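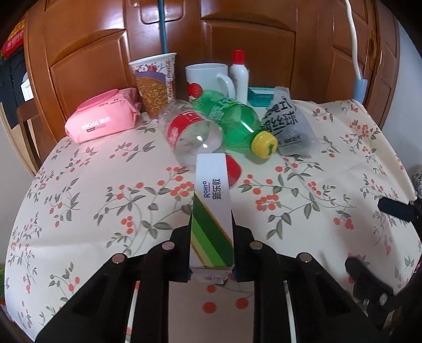
Berry-cloth table with the Rohto box upright and two bottles lying down.

Clanora Tabletop, notes for people who have to use it

Clanora is a set of photos of household odds and ends on tables, sorted by what a sensible person would put away first. The sensible person was Jaxon Grewal, who has opinions about bottles.

What's in it
3,000 photos in 4 folders: drinks, cleaning, boxes, misc. Misc is the largest. We held two meetings on this and it grew after each.

Labels
Every item gets a plain name and, where the package shows one, the brand as printed. The box above is "box, Rohto." The pink pack is "wet wipes, Xinggi." The tall paper cup is "cup, paper, Coca-Cola," which says what is printed on it and makes no claim about the contents. Mugs are "mug." Please stop submitting "coffee mug."
Chinese text is copied as it appears, so the gray bag keeps its 丝球. Lettering too small to read goes in as "illegible." Guessing was tried in the Udlow batch and we are still cleaning up.

Posture
upright, on side, flat, leaning. Bottles on their sides are "on side" even when you feel strongly that they fell.

Known problems
The tablecloth has berries on it. Version 2 of the Arnach labels listed several as "fruit, small." Cloth patterns are now off limits.
"Teal" and "blue" were used by different labelers for the same shade. Search for both.
The Azevedo folder was renamed in February and some paths still point to the old name.

Corrections
Send Jaxon the photo number and the label you want. One fix per message, or he loses the second one.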